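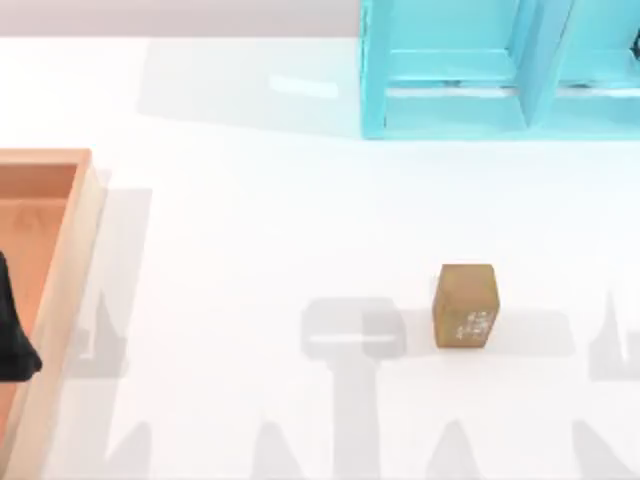
Turkonier Claims Desk, version 15
Reviewed April 23, 2018

Small clinics lose a lot of money to Medicaid claims that bounce. Claims Desk is billing software meant to catch the mistakes before a claim goes out. Our clinic has used it since November, and I do most of the billing.

Setup took longer than I wanted. The patient import stopped at record 1014 and gave no reason. Support found a bad date field the next morning, and the second try went through. We have 2942 active patients, so typing them in by hand was never an option.

The claim checker is the best part. It flags missing referral numbers, expired coverage and codes that don't match the visit type. It does not catch duplicate claims across two providers, and our old program did.

Reports are weak. You can sort denials by payer or by month -- but you can't do both on one screen. I export everything to a spreadsheet.

We paid $3151 for the year, with phone support included. Training is a set of short videos, and two of them still show the old menus.

I would buy it again for an office with one or two billers. A hospital billing department will want better reports.

Shares: 15

3 comments

nyitrai: Does it handle secondary insurance?

Ana: Yes, but you have to turn it on for each payer.

wikis: Same import problem here. Check your birth dates first.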